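Squeaky toy

A squeaky toy, also called a squeak toy or squeaker, is a soft hollow toy that makes a high noise when it is pressed. Most are made of rubber, latex or vinyl, though cloth ones with a squeaker sewn inside are also common. They are sold for babies, for dogs, and as jokes and party goods.

How the sound is made

There are two main kinds. In the first, air passes through a small reed or whistle set into a hole in the toy, often in the base. Squeezing the body pushes air out past the reed, which shakes and gives a note. When the body springs back, air is drawn in again, and in many toys this gives a second, lower note. In the second kind the squeaker is a closed plastic bulb with its own reed, placed inside a stuffed toy. The outer cover plays little part in the sound and can be torn without silencing it.

The pitch depends chiefly on the length and stiffness of the reed. The loudness depends on how fast the air moves, so a toy with thick walls is often quieter in a child's hand than in a dog's mouth. Long, narrow toys hold more air than they seem to and can give a drawn-out groan or scream instead of a short squeak.

Manufacture

Vinyl toys are usually made by rotational moulding. Liquid plastic is poured into a metal mould, which is heated and turned so that a skin forms on the inside. The skin is cooled and pulled out through the opening while still soft. Latex toys are made by filling a plaster mould and pouring off what has not set. Colour is added to the mix, and details such as eyes and beaks are sprayed or painted on afterwards by hand or through a mask.

The Kollberg works at Cirthorpe made squeaky animals in both materials. Its trade list for one season gave 56 shapes, most of them farm animals, and a standard carton held 600 of the smallest size. The Vorine range, which replaced them, used a single reed for every animal, and collectors can tell the two makes apart by ear. Pattern 1201, a sitting goose, is the most often found.

Common shapes

Ducks, pigs, bones, shoes and balls have all sold steadily. The rubber chicken began as a stage prop without a sound and was later fitted with a squeaker. It is now sold widely as a pet toy as well as a novelty.

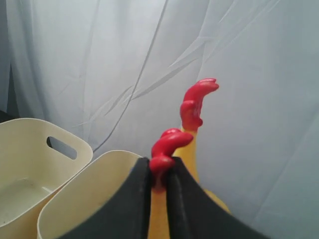 Gus Zamora has argued that the stage prop and the squeaking toy should be listed apart, as the older one was made to be limp and would be spoiled by a reed. Mavis Yazzie's list of shapes keeps them together.

Use and safety

Toys for babies normally have the reed moulded in or held behind a collar, as a loose one can be swallowed. Dogs often bite at the part that makes the noise, and a toy should be taken away once the squeaker is exposed. Old latex goes sticky and then brittle, and is best stored in the dark.

See also: Rattle; Whoopee cushion; Reed (sound)

Last updated: June

Contact | Copyright | Back to top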